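Stornton House Residents' Association
Housekeeping and Linen Subcommittee
Minutes of the October meeting

Held Friday at 4 p.m. in the second-floor lounge.

Present: Kavitha Kurup (Chair), Harish Rodrigues (recording), and residents' representatives for the Bangera and Warnen wings.
Apologies: none received.

1. Minutes of the previous meeting
The minutes were approved with one correction. Under item 3, "Warnen laundry room" should read "Bangera laundry room."

2. Matters arising
The dryer on the lower level of the Bangera wing has been repaired and is back in use. The coin tray remains stiff, and Mr. Rodrigues will report it again. The request for a second ironing board was approved by the House Manager and the board has been delivered.

3. Clothing left in guest rooms
The Chair reported that 69 items of clothing were turned in from the guest rooms over the summer. Four have been claimed. The remainder are held in the linen store, where they take up two full shelves needed for winter blankets.

It was agreed that unclaimed items will be held until the next meeting and then donated. A list will be posted on the board outside the lounge. The Warnen representative asked that the list give color and type of garment only, and this was accepted.

4. Sorting and folding before storage
Members discussed how clothing should be handled before it goes to the store. At present some bags arrive with everything rolled together, and garments have to be taken out and folded a second time. Mr. Rodrigues proposed that sorting be done on the bed in the guest room, with the bedspread left on, and that each kind of garment be kept apart from the start.
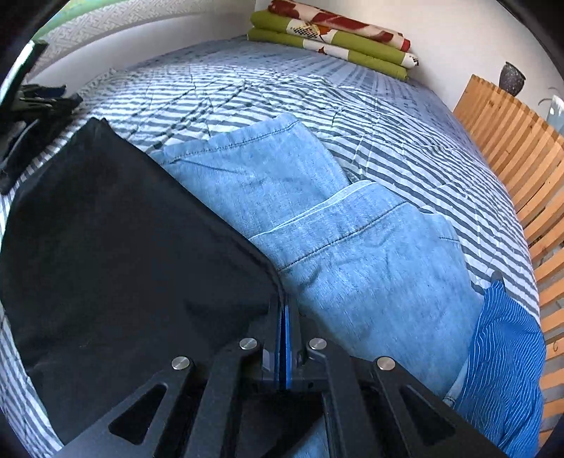

Item 4: Folded jeans, black fabric and a blue striped garment on a guest room bed.

The proposal was adopted. Jeans and other heavy items are to be folded lengthwise and placed at the bottom of the bag. Dark fabrics are to be bagged separately from light ones. Pockets are to be checked before folding, and any contents handed to the front office the same day.

5. Supplies
A quote from Jakwood for 5 lidded storage bins was tabled. The Bangera representative considered the bins too deep for the upper shelves. Decision deferred until the shelves have been measured.
Action: H. Rodrigues

6. Other business
The Chair reminded members that linen store keys must be signed out at the front office. One key is still outstanding.

The meeting closed at 4:50 p.m. The date of the next meeting will be posted outside the lounge.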